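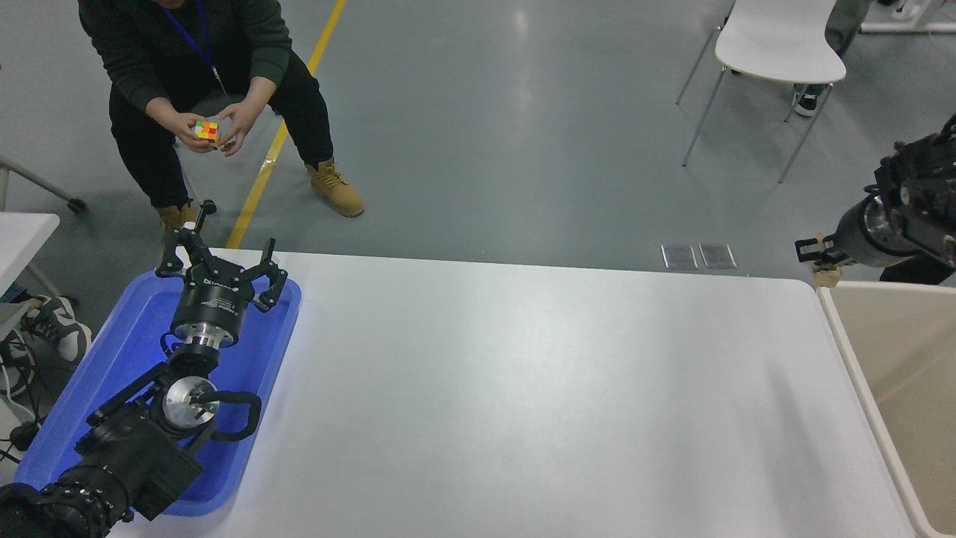 4.3 Connecting the inverter to the battery cabinet

Applies to the Jamik 40 wall-mount inverter with one or two Adia battery cabinets. Work on the DC side must be carried out by a licensed electrician.

1. Turn the rooftop array isolator to OFF and fit a lock.

2. Switch off the main AC supply at the switchboard. Wait five minutes for the capacitors to discharge.

3. Remove the lower cover (four screws) and test for zero voltage between DC+ and DC-, then between each terminal and earth.

CAUTION: Do not rely on the front display. It goes blank before the terminals reach a safe voltage.

4. Feed the battery cables through the left-hand gland. Strip 12 mm of insulation and tighten the terminals to the torque printed inside the cover.

5. Plug the data cable into port B2. Port B1 is for the export meter only -- the plugs are identical.

6. Refit the cover, close the battery breaker, restore AC, then unlock and close the array isolator.

7. In the installer menu, select Storage > Add cabinet. Set the reserve level. The factory setting is 40 per cent; off-grid sites should use 70.

Note: Fault code 43 after step 7 indicates reversed data wiring. Code 77 indicates mismatched cabinet firmware; see section 6.2.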